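Local News | Business

Tablecloth and housewares shop Pamov to move into former Griren bakery

Last updated: 8/31/24

Pamov, the housewares shop that has sold table linens and small kitchen goods on Liang Street since 2000, will move into the former Griren bakery at 714 Jillia Avenue this fall, owner Romana Zeman said.

The shop's lease on Liang Street ends when the building is sold. Zeman signed papers for the bakery space in June. The new space is larger than the old one by 700 square feet, and most of the extra room will go to fabric by the yard, which Pamov stopped carrying when it ran out of shelf space.

"People still come in and ask for it," Zeman said. "We had been sending them to the next county."

The bakery closed after the Griren family retired. Its ovens have been removed, and the front windows will stay as they are. The city approved a new sign and a ramp at the side door. Work on the floor has started, and the electrical inspection has not been scheduled.
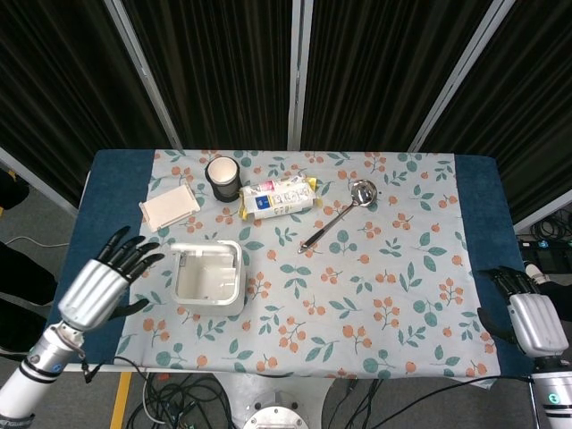
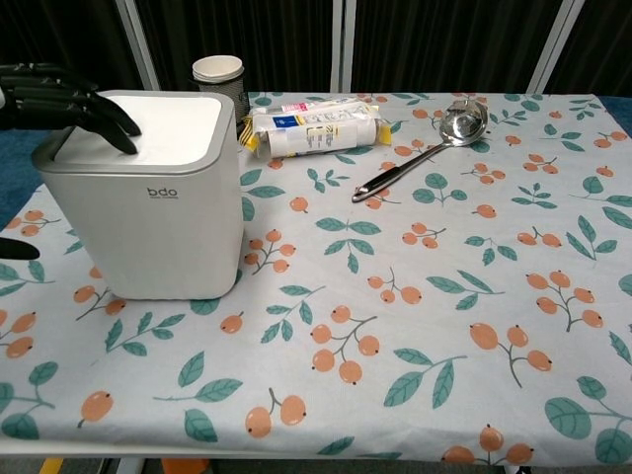
A tablecloth with orange berries and teal leaves, top, and a white square bin with a flat lid.

Printed cloths make up the largest share of the shop's sales, Zeman said, followed by dish towels and storage bins. She plans to keep the same suppliers and does not expect prices to change with the move. Hemming will still be done in the store. Customers who have left cloths to be hemmed should pick them up on Liang Street before the closing date, which will be posted on the door.

Yutong Feng, who manages the store's orders, said the 2 weeks between closing one location and opening the other will be used to move stock and count it. Phone orders will be taken during that time, but nothing will ship until the new store opens. Gift cards will be good at the new address, including older paper ones.

Parking was a concern for some neighbors when the plan came before the zoning board. The bakery had a small lot in back that it shared with the dentist next door, and Pamov will use the same arrangement. Deliveries will be limited to mornings.

Both of the shop's part-time employees will stay on. Zeman said she would like to hire one more person who can sew, and applications are available at the Liang Street counter.

The store will keep its present hours after the move and will remain closed on holidays.

Filed under: Shops & Restaurants, Downtown

14 shares | 6 comments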